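Clukside Community Workshop
Closing-up and safety checklist, with comments from the last walk-through
Walk-through done by Marleny Lozano and Nhi Vi, 12 October 2018

Hello everyone, and thank you for reading this through before your next shift. We have kept the same order as the old sheet so that you can start at the street door and finish at the back without doubling back on yourself. The comments are from our own walk, and some of them run on a bit (Nhi says mine always do), but I would sooner write too much than have you wonder what I meant.

1. Street door and ramp
Door closes by itself and latches: OK
Ramp free of leaves and grit: NEEDS WORK
Handrail firm: OK
Comment: The door is much better now that the closer has been adjusted. The ramp is another story. The maple drops everything it has right there, and by November it will be slick. Please give it a good sweep at the start of the evening and again if it has rained. The stiff broom lives behind the coat rack, and it would be lovely if it went back there.

2. Front room
Walkways clear to both exits: OK
Exit signs lit: OK
Extension cords off the floor: NEEDS WORK
Comment: We found one cord running under the rug by the reading table, which I know is only there so the lamp can sit where people like it. Even so, a cord under a rug can wear through without anyone seeing it. Zhenhua Long has offered to move the table closer to the wall outlet, and until then we are doing without that lamp.

3. Fire extinguishers
Gauge in the green: OK, all
Tag initialed this month: NEEDS WORK at the kitchen
Nothing stored in front: OK
Comment: The kitchen one is fine in itself but the tag had been missed, so I signed it while we were there. When you check an extinguisher, please lift it off the hook and hang it back again. It takes a moment and you will know for sure that it comes free.

4. Kitchen corner
Stove knobs off: OK
Kettle unplugged: OK
First aid box stocked: NEEDS WORK
Comment: We are low on the wide bandages and completely out of burn gel. Qianru Cui is putting in an order and will gladly add anything else you have noticed, so do leave her a note on the board. The scissors had wandered off again and turned up in the sewing drawer. They have been put back, with a bit of red yarn on the handle.

5. Sewing and craft tables
Irons off, cold and standing upright: OK
Rotary cutters closed: OK
Pin dishes covered: OK
Comment: Very tidy, and a real pleasure to see! The quilting group has left this area spotless every time I have been in this fall.

6. Wood room
Dust bin emptied: NEEDS WORK
Saw key removed and hung up: OK
Safety glasses clean: OK, though several are scratched
Oily rags in the lidded metal can: OK
Comment: The bin was full to the brim, and fine dust was settling along the window sill. Please empty it at the end of every session, even a short one. We have set aside 300 dollars for new glasses and a few dust masks, and Yaqin Kong would like to hear which style is comfortable over regular eyeglasses before she buys any.

7. Storage closet
Shelves loaded with heavy things low: NEEDS WORK
Paint lids tight: OK
30 inches clear in front of the electrical panel: OK
Comment: Somebody kindly donated a box of floor tile and it had been put on the top shelf. It took both of us to get it down. Heavy boxes go on the bottom, please, and if there is no room at the bottom, leave the box on the floor by the wall and tell one of us.

8. Work surfaces
Tools and parts put away, or left with a note: SEE COMMENT
Tops wiped down: NEEDS WORK
Comment: White tops are wonderful for finding small screws and not so kind about crumbs and specks, so a quick pass with a damp cloth is part of closing up, including the spots between things. Anything with push buttons should be left where the next person can see it plainly.
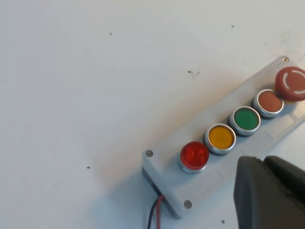 9. Back door and alarm
Bolt slides fully: OK
Outside light working: OK
Alarm set and the keypad light steady: OK
Comment: Give the bolt a tug after you slide it, as it can feel closed when it is only halfway across. If the alarm will not set, it is nearly always the small window in the wood room. Try that first, and then call me or Nhi, whatever the hour. We would both much rather get up and come over than have you standing out there in the cold.

Next walk-through: November, same route. Zhenhua and Yaqin will be doing it.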